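Life > Food > Breakfast

The small meal I can't give up

Print this article | E-mail to a friend

I was well into middle age before I ate a proper breakfast. For years it was coffee on the 7.40 and a biscuit from the bottom of my bag, and I thought I was doing rather well. Then I spent a week in April at a guesthouse called Asine, where nothing was served before nine and everybody sat down for it, and I came home a changed woman (and a slightly heavier one!). 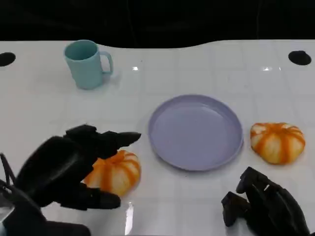

Howard Nuttall thinks this is all nonsense, and that a person who isn't hungry at eight should be left in peace until lunch. He told me so at eight, over my toast.

Still, I've stuck with it. Buns come from Bramwell, the bakery at the bottom of our hill, and if I get there after half past they've gone and I have to make do with the sliced stuff.

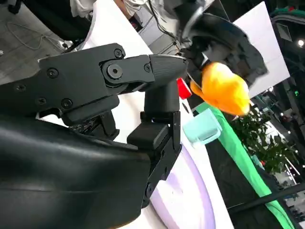
I do eat slowly now, that's the big change. The radio stays off until the second cup – the news can wait – and I read whatever's lying about, usually an old seed catalogue. My daughter rings sometimes and I let it go to message, which she finds very funny.

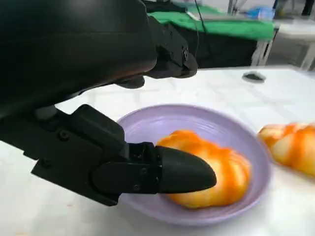

Doesn't it make you late for everything? It did for the first month, and then I started going to bed earlier.

Porridge is for winter, in my view, and I have it with salt, as my gran did. From May onwards it's fruit, and on birthdays a boiled egg as well.
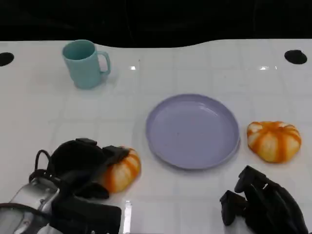 What to do with yesterday's buns

Split them, toast the cut sides and butter them while they're hot. If they're really past it, soak them in egg and milk and fry them gently, 2 to a pan.

4 comments | 400 shares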